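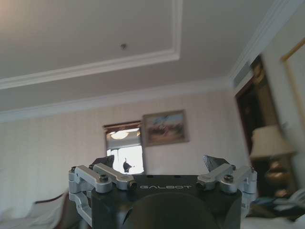
Section 7. Garment tasks: dropped hanger, lost grip, stalled insert

Applies to the Timden two-arm garment routine, software build 564 and later. Older builds log the same fault but don't stop the second arm, so update first. If you can't update, don't run the routine with anyone inside the marked area.

Read 7.1 before you touch anything. Most of the damage reports we get are from people who went straight to reset.

7.1 What the fault looks like

The fault is F-400, "insert stalled". One arm has hold of the garment, the other is bringing the hanger in (or just let go of it), and both arms stop. Console beeps 5 times, then goes quiet. Quiet does not mean off. The arms are holding position under power and the grippers keep whatever force they had when the fault came up.

Three ways we have seen it happen:

- Hanger hook turned in the fingers, so the bar comes in at the wrong angle and snags the collar.
- Garment slid on the bed cover. Slick sheets are bad for this.
- Wrist camera lost the collar edge and the arm kept going on the last good position.

The third one is the one to worry about. See 7.4.

CAUTION: Do not pull the garment out of a closed gripper. The arm reads the pull as load and may push back. Reach is longer than it looks when the arm is folded.

7.2 Make it safe

1. Press the stop button on the Shakya pendant. Press, don't tap. Light goes solid red.

2. Tell everybody in the room. Out loud. Anyone in the marked area steps back past the tape.

3. Wait for both arm lights to go amber. If one stays green go to 7.5, do not carry on here.

4. Look at which gripper is holding what. Write it down if you have to, the log only says "L closed / R closed" and doesn't know a sleeve from a hanger. 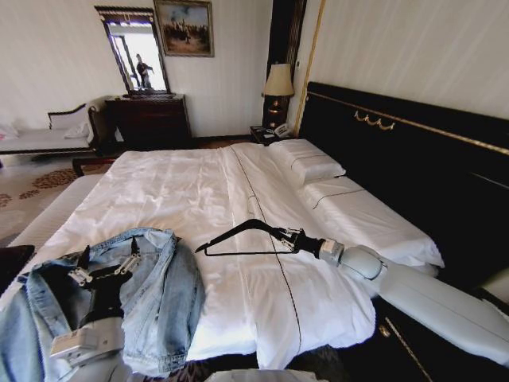

5. Free the hanger side first. Support the hanger with one hand from below, select OPEN SLOW for that arm, take the hanger clear. Keep your fingers off the linkage bars — they swing out as the jaws open.

6. Check the hook. If its bent or scuffed, bin it. A bent hook is the most common cause of a repeat fault.

7. Now the garment side. OPEN SLOW again. Let the cloth drop, don't catch it.

Note: if the hanger is already inside the collar when the fault comes up, leave it there. Skip steps 5 and 6, open the empty hand fully, park it, then do step 7 with a hand under the shoulder of the garment. 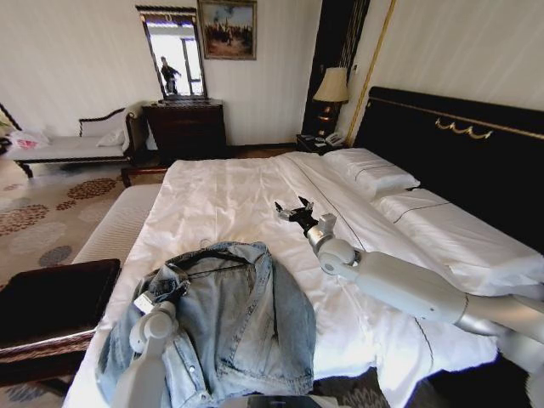

7.3 Restart after F-400

1. Turn the stop button to release. Nothing should move. If anything moves, stop again and call us.

2. Lay the garment flat, collar toward the hanger arm. Do up the top snap or button if there is one. Heavy cloth like denim holds its shape better but it also hides a snag, so check inside the collar with your hand.

3. Jog both arms to HOME one at a time. Never both.

4. Set finger force back to the default, 2000 on the Brakia controller scale. People turn this up to stop slipping. Don't. It crushes the hanger hook and then teh hook turns anyway.

5. Run one cycle at slow speed with your hand on the stop.

6. If F-400 comes back, go to 7.4. Do not just keep clearing it.

7.4 Camera check (stale position fault)

This is the one that caused the Flurnska incident. Wrist camera froze, the picture on the console looked fine, operator cleared the fault and restarted, and the arm drove the fingers into a headboard. Nobody was hurt. Cracked panel, bent finger pad, and a week lost. The console now shows a frame counter in the corner of each view. Watch the counter, not the picture.

1. Open the wrist view for the arm that faulted.

2. Jog the wrist a little, left then right. View has to follow right away. Any lag you can see is a fail.

3. Jaws open all the way.

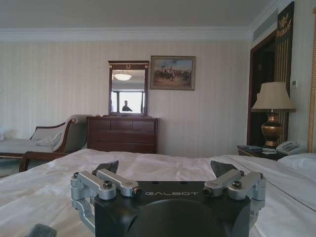
Pads and linkages have to match on both sides before you trust the view. With the jaws open you are looking for the same angle left and right, and for all the pivot bolts to be there. In the wrist view the GALBOT lettering on the housing should read straight across and the two silver linkages should mirror each other to either side of it. If one sits higher, the camera mount has shifted or a bar is bent, and every position you get from it is off. Mirrors are trouble too. A glass like the one over the chest of drawers can put a second lamp or a moving person into the view, and the tracker will sometimes grab it. Cover it or turn the work so the wrist faces away.

4. Wipe the lens. Dry cloth only.

5. Power the camera off and on from the console, wait for the counter to start at zero, repeat step 2.

6. Still failing: tag the arm out. Do not run on one camera.

7.5 Arm light stays green after stop

Treat the arm as live. Stay out of reach, cut power at the wall, then wait until the lights on both arms are out. The arms will sag when power goes so anything under them gets leaned on — leave it, a creased sheet is not worth a hand.

Do not restore power. Save the log from the console once it's back on its own supply and send it with the fault report. Include the build number, wich arm, and what each gripper was holding.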